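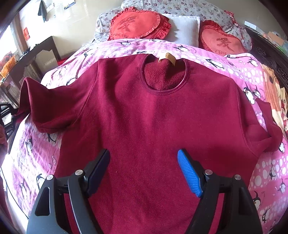
Last modified: 10/05/2018

Speaker notes, Flilgate session, good practice for soft goods handling

Start with the sweatshirt. Leave it up. Let them look before I talk.

Ask the room: where do you close the fingers? Most will say the collar. Fine, but which layer? Lining is fuzzy, label sticks up at the back. Grab the label and you've got the label.

Point 1. Write the start state down. Front side up, neck toward the pillows, one sleeve hanging over the side. If the rule just says "garment on bed" two operators will do two diffrent jobs.

Point 2. Busy backgrounds stay in. Penguin quilt, heart cushions, floral bedding. People at the Pullach meeting wanted plain sheets only. I disagree, say so, move on. Homes have penguins.

Point 3. Fingers open before you go down. Fully. Our draft says opening between 90 and 110 mm over fabric. Expect a question on thick knits, answer is we haven't settled it.

Point 4. Hands. A person's hand is at the left edge, easy to miss. Draft rule: anyone within reach gets told before the fingers move. Spoken, not a nod. McGrath checklist has this on page 2, should be page 1.

Point 5. Logging. Gevodero set is about 4000 folds, and the notes field is blank on far too many. Blank is not a pass. Say it twice.

SLOW DOWN HERE

Wording for the vote: "shall" for hands and start state, "should" for everthing else. Don't let them reopen the title again.

If short on time skip 3. Comments on the draft by November, to the Flilgate list, one clause per message please.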